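4. Preparing and sending a member mailing

This section covers the Campaign Mailer in Menberg 3. It applies to branch organizers and to anyone holding the Mailings role. If you only need to record attendance or petition signatures, go to Section 6.

4.1 Before you start

You need the following:

- A Menberg login with the Mailings role. The Read Only role can open drafts but cannot save them.
- A sender address that has been confirmed for your branch. Unconfirmed addresses are shown in gray in the From menu.
- A segment (see Section 3). Mailings cannot be sent to the full member list from a branch account.

Note: Branches that moved over from Gerlach keep their old segments under the Imported tab. Imported segments are read-only. Copy the segment to your branch folder before you use it in a mailing.

4.2 Creating the draft

1. Open Mailings and select New Draft.

2. Enter an internal title. Members do not see this title. Use the branch name first, then the subject, for example "Helidcombe - council housing motion".

3. Select the sender address from the From menu.

4. Enter the subject line. The field accepts up to 154 characters, but many phones show far fewer. Put the name of the campaign or the place near the start.

5. Select a template. The Action template includes a button block for a petition or a letter to a representative. The Notice template has no button and is intended for meeting notices and ballot reminders.

6. Paste or type the body text. If you paste from a word processor, use Paste as Plain Text. Hidden formatting from other programs is the most common cause of uneven spacing in sent mail.

7. Select Save. The draft is listed under your branch with the status Open.

Caution: The editor does not save on its own. Closing the browser tab discards any change made after the last save.

4.3 Clearing old text from a reused draft

A draft can be copied from an earlier mailing with the Duplicate command. The copy carries over the body text, links, merge fields and segment. Deleting the visible text does not remove the merge fields or the tracking tags attached to links, and these can show up in the new mailing as blank gaps or dead links. 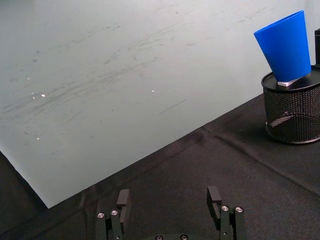 Figure 4-2. Marks left on a board surface.

To clear a duplicated draft fully:

1. Open the copy and select Tools, then Reset Body.

2. Confirm the reset. The subject line and sender address are kept.

3. Open the Segment panel and select Remove. Add the correct segment again, even if it is the same one.

4. Select Check Fields. The panel should read "No fields in use".

Note: Reset Body cannot be undone. The original mailing is not affected.

4.4 Testing

1. Select Send Test. A test can go to a maximum of 25 addresses.

2. Open the test message on a phone and on a desktop computer.

3. Follow every link, including the unsubscribe link. In a test message the unsubscribe link opens a sample page and does not change the record of the person who follows it.

4. Ask a second organizer to approve the draft. Approval is required for any segment over 300 members. The person who created the draft cannot approve it.

4.5 Sending

1. Select Schedule and enter a day and time. Times are shown in the time zone of the branch - check this if you are working from somewhere else.

2. Review the summary screen. It lists the segment, the number of recipients and the members left out by their contact preferences.

3. Select Confirm. The status changes to Queued.

Mailings leave the server in batches of 2000. Larger mailings may take several hours to finish. A queued mailing can be stopped until the first batch leaves; after that, Stop applies only to the batches still waiting.

Caution: Scheduled maintenance runs every Tuesday from 2:00 a.m. to 4:00 a.m. Mailings scheduled inside this window are held and sent when it ends.

4.6 If a mailing does not send

Status "Held": the draft has not been approved, or the sender address has expired. Open the draft and read the message at the top of the page.

Status "Refused": the segment is empty. This usually follows a boundary change, as with the Hirkden wards. Rebuild the segment with the current ward codes.

Status "Partial": one or more batches failed. Do not duplicate and resend the mailing. Select Retry Failed so that members who have already received it are skipped.

If the status does not change after a retry, send the mailing number to the data desk (Diễm Lã) with the branch name and the time of the last attempt.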